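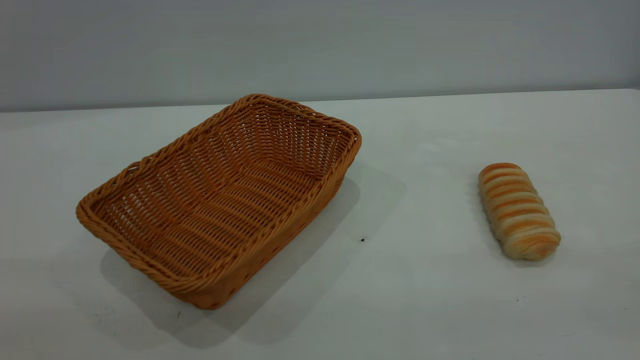

Land snails sealed to the wall of the tank, no movement for weeks. Estivation or dead?

Posted by Priit Hunt, 3/10/21

I keep a group of milk snails (Otala lactea) in a glass tank with a mesh lid. The substrate is coconut fiber over a layer of clay pebbles, 2 inches deep in total. Lighting is indirect daylight from a north window. I feed romaine, zucchini and a piece of cuttlebone that stays in the tank all the time.

In December the heating in this room was turned up and the substrate dried out faster than I was used to. Five of the snails climbed to the top of the glass, attached themselves just under the lid and closed off the shell opening with a thin film. I assumed they would come down when conditions improved. I have been misting every second evening since then. Two came down within a night. The other three have not moved.

What I have checked so far:
The film on two of them is intact, whitish and papery. On the third it looks clear and has a small tear along one side.
No smell from any of them.
I have not pulled any of them off the glass.

Humidity on the dial gauge reads between 50 and 60 percent in the daytime. I don't know how accurate the gauge is, it came with the tank.

Is it safe to leave them like this, and is there a way to tell whether they are alive without breaking the film? I have read that some people peel it off and others say never to do that. The tank is a Tistside, the low model, if the ventilation matters.

Yayra Quartey

Most likely estivation. Otala lactea comes from a region with dry summers and is well adapted to sitting out unfavorable periods attached to a hard surface. The film is called an epiphragm. In this species it is dried mucus, sometimes with some calcium in it, and it slows water loss through the shell opening. It should not be confused with an operculum, a permanent plate carried on the foot that your snails do not have. A Roman snail makes a much thicker chalky lid for winter, so photos of that species are not a useful comparison.

A snail in this state can remain alive for months. It does not feed, and it lives on stored reserves and loses weight slowly. A few weeks is well within what a healthy adult can tolerate. Juveniles have less reserve and I would not leave them as long.

To judge the condition without opening the film:

Smell. A dead snail in a warm room has a strong odor in a matter of days. You report none, and that counts in their favor.

Weight. If you have a scale that reads to a tenth of a gram, weigh each one when it is next off the glass and compare with an active snail of the same shell size. A living animal is noticeably heavier than an empty shell. Some loss is normal.

Retraction. When the film is clear you can look through it with a flashlight. The body may be withdrawn a long way into the shell, often behind a second or third film. Deep retraction alone does not mean the animal is dead.

Do not pull them straight off the glass. The mucus bond can be stronger than the shell lip, and in a snail still growing the lip will chip. Wet the edge with lukewarm water, wait a few minutes, then slide the shell sideways. Do not peel the film. The snail dissolves or pushes through it on its own when it rehydrates.

To wake them, place each snail with the opening facing down on a wet paper towel in a shallow dish, at room temperature, in the evening. Give it 30 minutes, then mist the shell lightly. If nothing happens, leave it overnight with a loose cover and a slice of cucumber. Never submerge it. A snail that cannot extend can drown. If there is no response after three evenings, put it back and try again a week later.

On the torn film: a tear usually means the snail started to come out and withdrew when the air was too dry. I would wake that one first. Repeated partial waking costs it water and mucus each time.

Your misting may be part of the problem. Droplets on the upper glass evaporate quickly under a mesh lid. Pour water into one corner of the substrate so the lower layer stays damp, and cover half of the mesh with plastic film. Aim for 70 to 80 percent at night. Dial gauges are often off by a wide margin, so get a digital one.

Gebreyes

Mine do this every winter and I just leave them alone. They come down when they want to. Had one up there from Thanksgiving until spring and it was fine after. Don't know the Tistside tank but mesh lids are all the same, they dry everything out.

Priit Hunt

Followed the wet towel method with the torn one first. It was out after two hours and ate cucumber. One of the other two came out the second evening. The last is still closed, no smell, and weighs a little less than the others. It is back in the tank and I will try again next week. Half the mesh is covered now. A digital gauge is ordered.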